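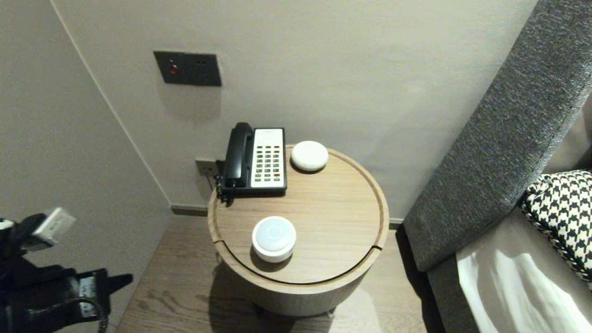

A bedside table and telephone at Mimari's training bedroom in Droltside, with one of the arms at the left.

12 shares | 3 comments

Tuesday, October 5, 2021

Touran Bakhtiari has spent most of this year with a spreadsheet open. She runs equipment planning for Mimari, a small hotel operator with its offices in Droltside, and her job is to decide what the company buys for its housekeeping teams, when it buys it, and what gets put off. For a long time that meant trolleys, vacuum cleaners and linen presses. Since the spring it has also meant robot arms.

"People think you ring up, ask the price of a robot and then say yes or no," she says. "The price of the arm was one line on my sheet. There were 31 other lines when I stopped adding them."

The work she is planning for is dull and there is a lot of it. Bedside tables have to be wiped and the things on them put back where they belong. Telephones get pushed to the back or turned to the wall. Pillows go crooked. Mimari wants to know whether an arm on a wheeled base could do some of that between guests, and whether it could do it for a sum that makes sense.

We spoke in the training bedroom, which is fitted out like the ones guests pay for: grey headboard, houndstooth pillow, white bedding, and a round wood table with a corded phone on it.

"I insisted on the round tables," Bakhtiari says. "We have them in most of our rooms and they aren't being replaced before the arms would arrive. There's no point pricing a machine against furniture you don't own."

The phone was a subject of its own. Walid Moussa, who looks after the technical side, wanted it kept because of the cord.

"A cord hangs down and it moves when you don't want it to," he says. "If a gripper can't work near a cord then I need to know that before we sign anything. You can swap the phones for cordless ones, and we've had a quote for that, but then the phones go in the robot budget. They don't come out of thin air."

The quote came to £3,514 for one floor. Bakhtiari entered it as a possible cost and has left it there in grey type. She does the same with anything that might be needed but hasn't been agreed.

Two suppliers are still being considered. Skadulberg sells the arm, gripper and base together, with a service contract that has to be taken for the first year. Makori rents by the month and will take the equipment back. Bakhtiari won't give the full prices while she is still talking to both, but she is happy to talk about the smaller sums.

"Skadulberg want £2,074 a year for servicing each unit. Makori's rent includes servicing, but you pay £1,270 for delivery and setting up, and you pay it again if you move to another site. We have more than one site. So I have to guess how often we'd move it, and I don't like guessing."

Moussa leans towards buying. He thinks rented equipment gets treated badly and that his team would learn more from a machine they kept. Bakhtiari leans towards renting, at least to begin with.

"Walid and I have had this out several times," she says. "He's right that it costs more in the long run if we keep it. I'm asking what happens if we don't keep it."

Neither of them had allowed enough for spares in the first draft. Gripper pads wear down, and cables on a moving arm need checking and now and then replacing. Moussa now asks every supplier for a parts list with prices and delivery times before he will look at anything else.

"One firm sent me a brochure instead," he says. "I asked again and got the same brochure."

Storage was missed as well. The linen cupboards on the older floors are narrow, and a base on wheels has to stand somewhere and charge overnight. Each place where it might stand needs a socket, and some of the cupboards have none. An electrician has been round two of the buildings and is due at the third.

Then there is staff time. Mimari has put 80 paid hours into the plan for housekeepers to learn to work beside the arm, stop it and report faults. Bakhtiari first had the figure at half that.

"The supervisors told me it was too low, and they were polite about it," she says. "They know how long it takes to learn a new vacuum cleaner, never mind this. The hours are in the budget now and I'm not taking them out to make the total look better."

She has also asked that no saving on wages be counted for the first year. The finance side would have liked one. In her view any figure put there now would be made up, and she would be the person asked about it later.

A decision on the supplier is due in December. If Mimari rents, one unit goes to the Droltside building first. If it buys, the order waits until the new financial year, and Moussa will use the gap to get the sockets done.

Asked what she would say to another hotel firm starting out, Bakhtiari thinks for a moment. "Go and measure your cupboards," she says. "And get the servicing price in writing. I had one over the phone and it had gone up by the time the letter came."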